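Serving and Table Basics, Handout 4
Getting eggs from one plate to another (and laying the table so you can) 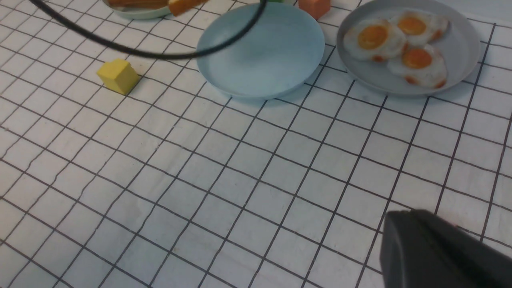

So last time we got as far as heating the pan and we ran out of time, which was my fault because I talked too long about butter. Today is the other half, the part at the table. I'm writing these up from my own notes, so if something sounds different from what I said out loud, go with what's on paper. I've had coffee now.

1. The cloth

I like a checked or gridded cloth for this class and I know some of you think it looks like math homework. Holger Sjögren told me exactly that in June, and he's welcome to bring his own. The reason I keep using one is that the lines give you something to set a plate against. On a plain cloth you fuss and shift and fuss again. With lines you pick a square, put the plate down, and leave it alone.

Smooth it from the middle out. You won't get every wrinkle, and the lines on the cloth I use still go a bit wavy where the fabric doesn't lie flat. I stopped ironing for class some time ago. If you're feeding guests, iron it. If you're feeding me, please don't bother!

Any questions about washing them, see the sheet from week 2. Egg yolk wants cold water first. I'll keep saying it.

2. Two plates, two jobs

For the exercise you want one plate with the food on it and one plate with nothing on it. I call them the sharing plate and the eating plate, and Dörte Petersen calls them "yours" and "mine," which is quicker, so use hers if you like.

My pair for this lesson is a light grey one for the eggs and a light blue one for the empty. Different colors help when I'm calling things out across the room ("grey to blue, Hubert, grey to BLUE"). Both have a rim, and I'd really steer you toward a rim for fried eggs, even a low one. A flat board or a slate looks lovely in a magazine and then the yolk breaks and off it goes.

Put them near each other at the far side of your place and keep the cloth in front of you clear. Beginners nearly always do it the other way around, everything pulled up to their stomach, and then there's no room for an elbow.

3. The eggs

Three fried eggs on the grey plate. Let them sit in a loose bunch. An overlap is fine, and one of mine nearly always ends up leaning on its neighbor. What you're after is a round yolk that's still shiny and a white that has gone a little brown and crisp at the edge. The crisp edge matters for today because it gives you something to get hold of. A very soft white folds over the spatula like a wet sock.

Konrad Kaczorowski asked whether you can do this with poached eggs. You can, and I'd like to watch, but please get the fried ones right first.

If two eggs overlap, start with the one on top. I realize that sounds too obvious to print. Last term I had an entire row of people digging under the bottom one.

The move itself:

Bring the empty plate right up beside the full one, rims almost touching.
Go in low from the outside edge, spatula flat to the plate.
Stop when you're past the yolk. Wait a second.
Lift a little, just enough to clear the rim, and go across.
Touch the front of the white down first and pull the spatula out from under it.

Don't tip it off from a height. That's how you break a yolk, and it's how I broke three in front of the whole evening group while explaining how not to.

When you've moved your first one, slide the plates back apart and look at what you've got. Is the egg somewhere near the middle? Good. Slightly off to one side? Also good, now you've got a spot for toast.

4. The cubes

You'll have a yellow cube and an orange cube at your place. These are our stand-ins. I'll say "yellow is the salt" or "orange is the butter dish" and you find it a home on the cloth. Then I'll change my mind and you move it. It feels silly for the first 2 minutes and then people get quite competitive.

Things to think about while you're placing them:

Could you reach it without passing your sleeve over the eggs? If it's tucked in between the two plates, probably not.
Could the person across from you reach it?
Is it out on its own in the open part of the cloth? Fine for salt. A bit lonely for butter, but I can live with it.

Teodor Ziółkowski likes to line his up exactly on the grid. Mine are generally sitting at an angle. You don't get marks for either.

5. Timing

I allow 20 minutes for the practice and then we eat, and yes, the eggs will have cooled off by then. If you can't bear that, the oven in the back will be on low, 200 Fahrenheit, and you can put your eating plate in for a bit. Check that your plate is ovenproof before you do. Mine are, and I can't speak for whatever you bring from home.

For next time

Bring one plate with a rim and a spatula you like using. Thin and bendy beats thick and stiff for eggs. Try the move at home with a slice of toast first, then with an egg. We'll be doing pancakes, so read the batter page, and if you've been borrowing my whisk since June, I'd love to see it again.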